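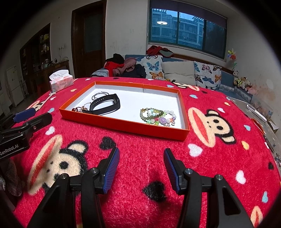 Current state of the bracelet tray on the round table. Box lid, red monkey blanket underneath.

Storing mixed bracelets in one shallow tray: dividers or no dividers?

figueroa_r
Posted December 25, 2018
Everything I wear on my wrists now lives in an orange box lid with a white inner floor. Silicone smart band upper left, thin silver bangles just behind it, charm bracelet in the lower left corner, beaded strands on the right. There are no dividers. The charm bracelet knots itself within a day or two and the beaded ones migrate into each other. I want to keep the lid because the low walls let me see everything from the sofa. Is there a divider that works at this depth, or should I move to a proper case?
Rocío Figueroa

tallowpine
Take the charm bracelet out of the tray. It is the only piece in there with open links and dangling parts, so it will catch on anything it touches, including itself. Close the clasp, lay it in a straight line on a strip of felt, roll the felt. That fixes most of your problem with no divider.

Kessock
Disagree with rolling. Pendants end up pressed against links and the plating wears at the contact points. Hang it. A cup hook inside a closet door costs next to nothing and gravity does the work.

tallowpine
Wear from a felt roll is negligible if the felt is between the layers, which is the point of using felt. Hanging puts the full weight on one jump ring. I have had two open up that way.

Kessock
Then those jump rings were not closed properly. A charm bracelet weighs almost nothing.

drawer_nine
For dividers, I use the Welska strips. They are flexible and you cut them with scissors. Notch them halfway where they cross and they hold without glue. Check the height before you buy, they come taller than most box lids. Mine needed trimming along the full length, which is tedious and leaves a rough edge. Put the rough edge down.

mrsquill
I would worry more about what the beads are touching. Are the pale green ones real jade? And are the white ones real pearl? Pearl is soft. It should not share a compartment with anything harder than itself, and that covers nearly everything in your tray.

figueroa_r
The green ones were sold to me as jade, no paperwork. The white ones I doubt. They came on a Lindsay gift set along with the lavender faceted bead, so I assume glass or plastic.

mrsquill
Rub two of the white ones together lightly. Gritty means pearl, slick means imitation. If they are imitation the coating can still chip, so a separate section is worth it either way. Elastic or wire?

figueroa_r
Slick. Two on elastic, the rest on wire with clasps.

mrsquill
Store the elastic ones flat and unstretched. Do not put them over a T-bar or a bottle. Elastic held under tension loses its recovery and you get gaps between beads.

Ostrander
Contrary view: leave the tray alone. It is a wear-every-day tray. If you have to unroll felt to get at a bracelet you will stop wearing it. I had a Somarero case with a slot for every piece and used it for a month. Now it holds batteries.

drawer_nine
A divider does not slow anyone down. You are arguing against cases, and the question was mostly about dividers.

Ostrander
Fair. One cross strip, then. Four sections, one per type. More than that is a case again.

tallowpine
Also consider the surface under the tray. A fluffy blanket on a table gives a soft base and a light lid will tilt when you lean on one side. Everything slides to the low corner. Put a piece of stiff card under it, a bit larger than the lid.

figueroa_r
I had blamed the bracelets for that. The blanket stays until spring, but card is easy. Does fluff get into the clasps?

Kessock
Yes, box clasps especially. Wooden toothpick, dry. Do not use a pin.

mrsquill
One more item. Keep the smart band out of the sections with metal. Silicone picks up lint and skin oil and transfers it. Wash it with dish soap, dry it, and give it its own quarter.

figueroa_r
Plan: card under the lid, one Welska cross trimmed to height. Band, bangles, beads on elastic, beads on wire. Charm bracelet goes on a hook for now. If a jump ring opens I will report back and tallowpine can have the point.

tallowpine
Noted. Check the ring nearest the clasp first.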